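### 3.2 Setting and activities

The study was made at Carrasco, a day school for students with learning and physical disabilities. Eleven students took part in the art and drama program, which ran in two rooms until the end of July. Mafalda Prata led the drama group, and Sajib Pathirana was responsible for ceramics and painting.

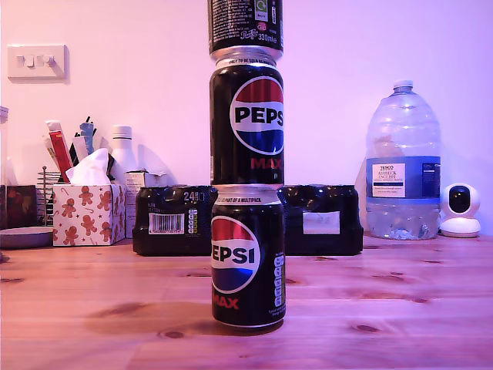
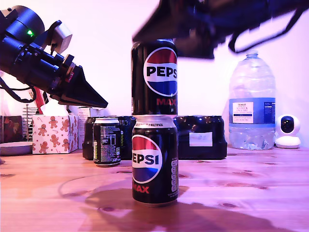
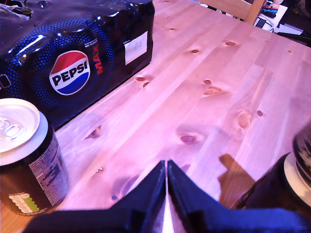
**Figure 2.** Pepsi Max cans on a pine tabletop.

Each student chose one main activity and could change it after 7 weeks. Four of them changed, all from painting to ceramics. The staff did not try to influence this choice, but we must admit that the kiln was new and the students spoke of it with much interest.

In the drama group the students prepared a short play, *Tedwood*, about a village which loses its colour. They wrote the dialogue together. Two students who do not use speech recorded their lines on a communication device, and the other actors learned to wait for the answer before they continued. This waiting was difficult at the first rehearsals. The play was shown to an audience of almost 300 people, mostly families and neighbours of the school.

### 3.3 Observation

We kept written notes of every session and coded them by the scheme given in Section 2. A behaviour was counted as self-advocacy when the student asked for help, refused an offer or proposed a change without a prompt from an adult.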